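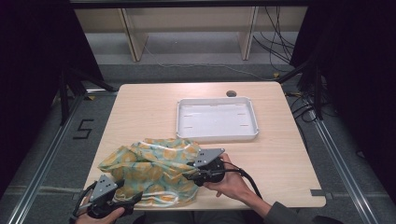 Tridside open afternoon, 24 April 2022

I went to the Tridside open afternoon mainly to see how they collect manipulation data with hand-held grippers. Their arm cells have been written up well enough elsewhere. The hand-held work has not, and most of what I knew of it came from one short talk by Khalil Majali last November. He was running the demonstration bay this time, so I spent most of my visit there and skipped the mobile base session.

The principle will be familiar to most readers of this blog. A person holds one gripper in each hand and does the task directly. The jaws are meant to match those on the arm, so the recorded motion can be replayed or learned from with little conversion. Each unit has its own camera looking out past the fingers, and there is a further view from above. The grippers on show were cabled. I asked about going wireless and was told that they had tried it and gone back, as dropped packets cost them more time than the cable does.

The task

The job was soft goods handling: a thin printed drawstring pouch, left in a heap, next to a shallow white plastic tray. The operator has to find an edge, open the cloth out, fold it and put it in the tray. Majali's group calls this task family Plilness. I did not ask why.

Cloth is a sensible choice for this sort of rig. A rigid part has a pose you can write down in six numbers. A heap of thin fabric does not, and two heaps made by the same hand from the same pouch will differ in every fold. The hem is the useful feature. It is narrow and white, and the print is mostly pale aqua with orange and yellow fruit, so the contrast along the edge is modest. I would have picked a darker hem for a first attempt. Majali's answer was that a customer's laundry will not come with dark hems.

The cord adds a second problem. It runs along the lower edge of the pouch, and if one jaw closes on cord and cloth together, the pouch gathers when the other hand pulls. He wants both good and bad grasps in the set, labelled as such.

Numbers

There were 684 episodes in the Plilness set on the day of the visit. Each is capped at 30 seconds, and anything longer is thrown out whole. Operators work in blocks of 30 and then change over. I thought the cap was harsh for a folding task, and said so. The reply was that long episodes were mostly hesitation, and that a policy trained on hesitation learns to hesitate. I would like to see a comparison with the cap removed before accepting that.

Calibration between the two hands is redone at each changeover. It took 2 minutes when I watched, with Joltov software doing the alignment. The Joltov display also shows jaw opening as a plain trace under the video, and I found this the most useful thing in the bay. You can see from the trace alone when an operator is feeling for an edge.

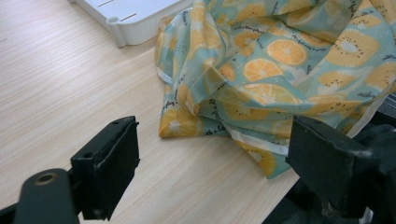

Trying it

Visitors were allowed one go each. The grippers are heavier at the front than I expected, and my wrists noticed before I had the pouch half open. There is no force feedback beyond what comes through the body of the tool. With thin cloth that amounts to very little, so you work by eye. My first approach was too steep and I closed on a single layer with nothing behind it. Coming in low, with the fingers wide and nearly parallel to the table, was better.

I ran over the cap and my episode was discarded, which seems fair.

Questions left open

I asked how well the data carries over to the arm. Tridside have a Chamoun arm in the next bay but it was not running Plilness that afternoon, so I can only report what I was told: picking is reliable, opening out is not yet, and folding depends almost entirely on how the opening went. No success rates were given.

I also asked about differences between operators. They record who did each block but have not yet split the results that way. Given how much my own grasp changed over one attempt, I would do that early.

Majali has promised to send the fixture drawings for the tool mounts. If he is happy for me to share them, I will put them up with my notes on the Joltov calibration procedure.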